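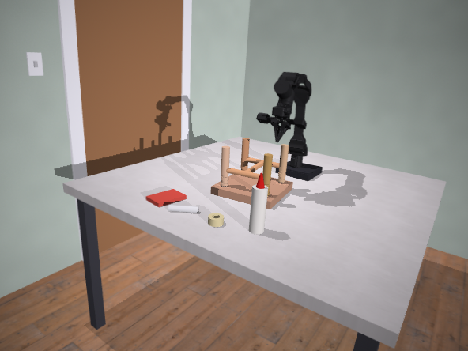 A small robot arm is the dearest thing most home workshops will ever think of buying to do a job that already gets done. I have been asked for buying advice on them often enough to write some down, and my first bit of advice is to wait until August and see if you still want one. If you do, start with the space. People budget for the arm and forget that the base has to live somewhere, and that somewhere is your bench. Put a square stool seat, its legs, a bottle of glue and a roll of tape on the same top as the arm and look at how much is left for your elbows. A second table may be the first thing on your shopping list, so price that before you ring anybody.

## Work out what the job costs you now

Take one job and time it with a kitchen timer. Mine was small stools, legs and rails fitted into a square seat, and by hand it took me 55 minutes a stool, including looking for the pencil. Write down the dull parts separately from the fiddly ones. Sellers like to talk about the dull parts. The fiddly ones are what you'll be left with, and they are usually where the time goes.

Then multiply by how many you make in a year. Be strict about this. If the answer is a dozen for family and the odd craft fair, close the catalogue and buy a decent set of clamps.

## Read the quote twice

The quote I had from Brokmont was £2,224 for a Plorketance arm with a gripper. It looked like a whole price. I rang and asked what was missing, and the list was:

- delivery
- a second set of fingers for round stock
- the stop button, sold as an "accessory"
- any help after the first month

Add around £500 for that sort of thing, whoever you buy from, and if you don't spend it, good. Ask for everything in one written quote with the tax in. A seller who won't do that before the sale will be no easier to deal with after it.

Upright legs are a good test of a demonstration. The arm has to come in over the top of them and get its fingers down among the posts and rails without knocking anything. Ask to see it with four legs standing. The showroom block on an empty mat proves very little.

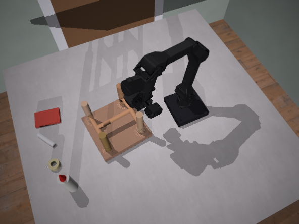 ## Measure the reach with the arm folded over

The reach printed on the sheet is the arm stretched out straight, and hardly any work happens there. Most of it is done with the elbow up and the wrist hanging down over the piece, so you need a figure for that too. If the sheet doesn't give it, cut a stick to the length of each link, pin them together and try it over your own bench. It looks daft and costs nothing.

While you're at it:

1. Check the height above your tallest upright, with the gripper fitted. I allow 5 cm of clear air and wish it was more.
2. Check what's overhead. Shelves and strip lights are usually lower than you remember.
3. Decide where the odds and ends go. Tape and glue drift onto the work table whatever you promise yourself, and a row of them down one side is fine only if the arm never needs that side.
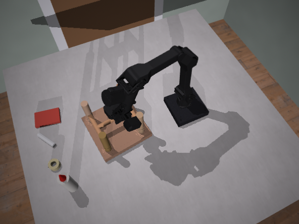
4. Mark the keep-out area on the bench with tape, and leave it there for a week before you order. If you keep putting your mug in it, you haven't got the room.

I did the tape test twice. The first time I cheated and moved the line.

## Budget for jigs, and for your own time

The Ilico starter jigs are tidy but they hold their idea of a stool leg. If your legs come off a lathe and vary a bit, you'll be making your own holders, so put timber and a few weekends in the budget. Offcuts do for the first ones. Don't buy a boxed set until you know which shape you pick up most.

Glue is the other thing. Ask outright whether the arm is meant to handle a bottle or whether that stays your job. I was told "in principle" by two sellers, and I've budgeted for doing it by hand.

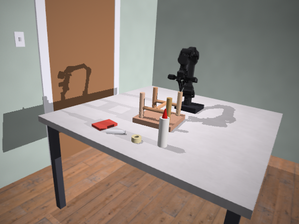

## Rent or share first

Estrella, the shared workshop I use, lets members book bench time by the day, and bringing in a hired arm for a fortnight would cost a good deal less than owning the wrong one. Ask for the hire fee to come off the price if you buy. Take your own parts with you, rough ones included, and keep a note of every time you have to step in and put something straight. Those minutes go on the bill as well.

My own sum still comes out in favour of doing it by hand. I'll do it again if the stools start selling.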